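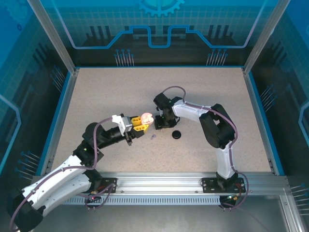

*Two-arm cell under Pešek, left gripper holding the soft pink part, right gripper pointing down beside it.*

# Pešek two-arm planner

**Sold by Suvov. Reviewed and stocked by Clumthorpe Lab Supplies.**

Pešek is motion planning software for a pair of arms sharing one table. You give it the arm models, the table height, the walls and a list of things to pick up, and it works out paths for both arms so they don't hit each other. That is the claim on the box, and on rigid objects in a tidy cell we have few complaints. The claims about soft objects need more care, and we'd like you to read the section on them before ordering.

## What you get

- Planner and collision checker, one licence per cell
- Simulator with the same planner inside it
- Camera calibration tool for a single fixed camera
- Grasp editor
- Log viewer (plain, slow with long logs, does the job)

The perception module, Civau, is sold separately. Suvov's leaflet talks about the two as if they were one product. They aren't, and the planner will not find an object on the table without Civau or something you have written yourself.

## Planning time

Suvov quotes 15 milliseconds for a replan. We have seen that figure in the simulator with both arms well apart. With the wrists close together over the middle of the table, our median was 82 milliseconds and the slow cases were a good deal worse. Fine for sorting and handing over. We wouldn't sell it to anyone who wants the arms to react to a moving target.

When the planner can't find a path it stops both arms, even if only one is stuck. There is a setting called "independent hold" that is meant to change this. We found it made no difference in the February release.

## Soft objects

The brochure says "handles deformables". What the software does is put a fixed margin round the shape it was given at the start. If a plush item bulges when the fingers close, the model doesn't bulge with it, and the second arm is planned against the old outline. You can widen the margin by hand. Go too wide and the planner refuses any approach from the other gripper, so expect to spend an afternoon on each new item.

## Cables

Cables are not modelled at all. If yours loop along the outside of the links, add them as rough cylinders in the arm file. Suvov's support desk suggested this to us and then said it was unsupported.

## Walls and small parts

Enclosure walls go in as flat planes and this works well. Printed wall panels are no trouble to the planner, but Civau picked up false objects on busy artwork until we masked the walls out. Small flat parts on a speckled top were missed more often than we'd like. Try it on your own table first.

## Requirements

| Item | Needed |
|---|---|
| Arms | Two, six or seven joints each |
| Control rate | 1,000 Hz for torque mode; position mode runs slower |
| Computer | Linux, wired link to both arms |
| Disk | 700 MB, plus logs |

## Trial and returns

A trial licence runs the full planner and doesn't need a card. Ask for it. Opened licences can't be returned, and Suvov has not moved on that despite our asking. Civau has no trial at present.

Training is extra and priced by the day.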